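Build the slow part first

Most home robot builds I have seen at our shared workshop in Trolstead start with the arm. People order motors, print brackets, argue over gearboxes, and by October they have something that waves. Then they put an object on the table and find out the project has only just started.

I think the order should be reversed. Decide what the thing will pick up, put that on a table, and work back from there. A bottle of water is a good choice. It is cheap and clear, with a shiny curved side, and it has enough weight to tip if you nudge it at the wrong height.

Our two-arm build, which we call Clonder, went over budget like everything else. We spent $500 on motors before anyone had written down a task. The next $100 went on lamps and a decent white bench top, and that $100 did more for us than the motors had. Shadows are a real nuisance when software is looking for edges. I would have laughed at that a year ago.

Clonder's grippers and the bottle, on the white bench top:
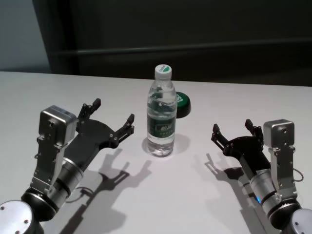
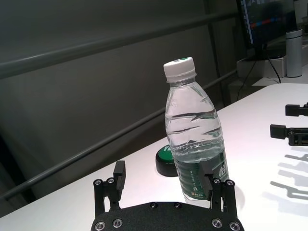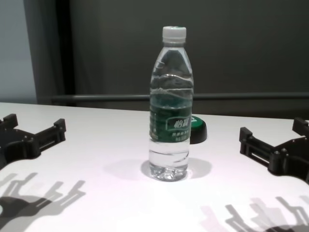 The usual reply is that this is dull work, and that people join a workshop to build machines. Fair enough. I like building machines too. But a member who spends 3 months on an elbow joint and then quits has learned about one elbow joint. The group behind Kozan, the single-arm project on the next bench, wrote its task on a card before buying a screw, and its members still turn up every week.

I would also like the workshop to stop judging builds by how many parts were made from scratch. Buy the gripper if you can afford it. Save your evenings for the calibration and the logging – the bits you can't order – and keep notes that the next person can read. Ours are in the blue folder under the bench, and the first four pages are mostly about lamps.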